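Notebook, bench side
September 6, 2023
Open day, post-mortem

Doors were supposed to open at ten. The first visitors were in the hallway well before that, eating the cookies we had put out for the eleven o'clock crowd. Final tally from the sign-in sheet is 58, which includes one person who signed twice and a toddler who signed as a spiral.

Setup was as planned on paper, minus the parts that weren't. Arm one on the long table doing the sort-and-place routine. Arm two next to the window as a backup, switched on but parked, because two moving arms and a crowd is more than my nerves are rated for. Rope line in between, borrowed from Baumgart, who use theirs for their showroom and want it back clean.

The Flendton people came early and stood at the front with their arms folded. They are thinking of putting something like this on their packing line and had clearly been told to look unimpressed. They were good at it. First question was cycle time. Second question was cycle time with gloves in the way, meaning people in gloves reaching in, and I said we would rather people didn't reach in. That got written down.

Runs, from the log:

Morning block, 40 attempts, all with the slow profile. Success 87 percent by the script's own count. I would like to point out to whoever reads this later that the script counts a pick as a success if the item leaves the table, and one item left the table by going over the side. It was a very clean departure. Someone clapped.

Afternoon block used the faster profile because a kid asked if it could go faster and I am weak. No number for that one. The logger had filled its disk sometime over lunch and quit without a word. Needs an alarm, a bigger disk, or me remembering to empty it, in rising order of optimism.

Things that went wrong, so that we don't have to rediscover them in January:

The power strip under the long table is within kicking distance of a seated adult. It was kicked. Arm one stopped politely, the screen did not come back for ages, and I filled the gap with a talk on calibration that I believe cost us part of the audience. Tape the strip to the table leg.

The Rarko controller still shows its startup messages in a language none of us reads. A visitor asked what the big yellow line meant. I said "ready." It may well mean that.

The window blinds. By early afternoon the sun was right on the table and the object detector began to believe in things. We lowered the blinds and it calmed down. Next time, lower them before the guests arrive and tell them it's for atmosphere.

The Skaltska build from last week was fine all day, to my surprise and against the bet I made on it. I owe the coffee jar. The one hiccup was a re-home between visitors that took two tries. The second was the same as the first except that it worked, so there is nothing useful to write down.

The wrist view on the big monitor was the hit of the day, far ahead of the arm itself. We put six months into the motion planning and people stood with their backs to it watching television. One woman stayed through three full cycles and told me it was "soothing, like a car wash." Flendton asked if the monitor was included.

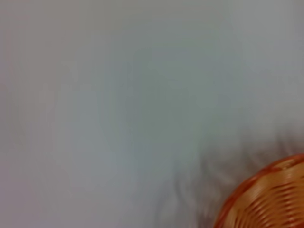

3 min read · 640 words

The banded orange basket is down in the corner there, and the rest is pale gray and smear. Useless for the detector, of course, but visitors liked guessing. Best answer I overheard was "the moon." For next time we could hold the last sharp picture on the monitor whenever the live one goes soft, though I suspect the guessing game would be missed, and it costs nothing to run.

Exposure question remains open. I tried 2 settings after everyone had gone home and couldn't pick a winner. The shorter one gives less smear and more noise, and the detector complains about both in the same tone of voice. I left it on the longer one, with a note on the side of the monitor. If you change it, cross out the note.

Leftovers: most of a tray of sandwiches (egg), a single child's mitten, an umbrella with a good handle. Mitten and umbrella are on the shelf by the door. The sandwiches should not be there by the time you read this.

To do:
Return the rope to Baumgart, after wiping off whatever that is.
Send Flendton the morning numbers, with a sentence on what the script means by success. Maybe two sentences.
Free up the logger disk.
Tape. Strip. Table leg.
Find out what the yellow line says.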